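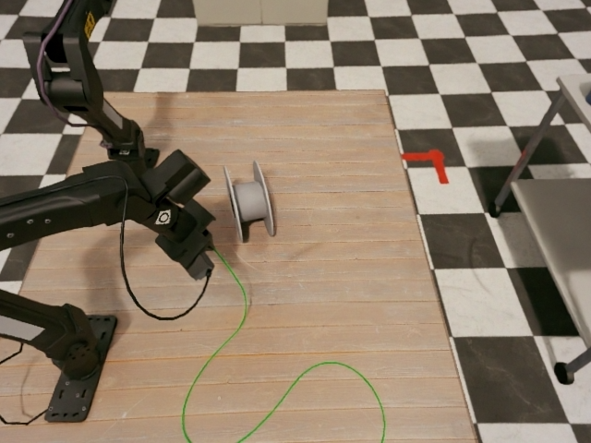

Simulated cable-winding task with two robot arms, a green cable and an empty spool.

Cable winding by robot is the automated coiling of cable, hose or cord onto a spool by a general-purpose arm. Factories have long used dedicated machines for the job. Doing it with ordinary grippers, as a person would in a garage or a repair shop, remains largely a research problem.

Difficulty
Cable bends in many ways at once, and its shape is hard to predict after each pull. A robot has to find a free stretch, grip it without crushing it, and keep it from slipping off the flanges – the round plates at each end of the spool. Steps that people do by feel, such as keeping light tension, must be measured or learned.

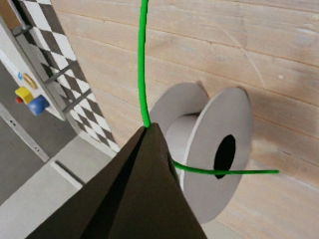 Simulation and testing
Much of the early work is done in simulation, where a failed attempt costs only computer time. Bartosz Kubiak and Hortensia Ríos of Bitbridge ran 447 simulated trials and counted a success only when the cable made 4 full turns. The system passed in 54 of them. Most failures came at the first turn.

Use in homes and shops
No household robot is sold mainly for winding cords. The Vanonham repair shop tested a two-arm setup in August and went back to winding by hand.

See also
Cable management
Robot gripper
Household robot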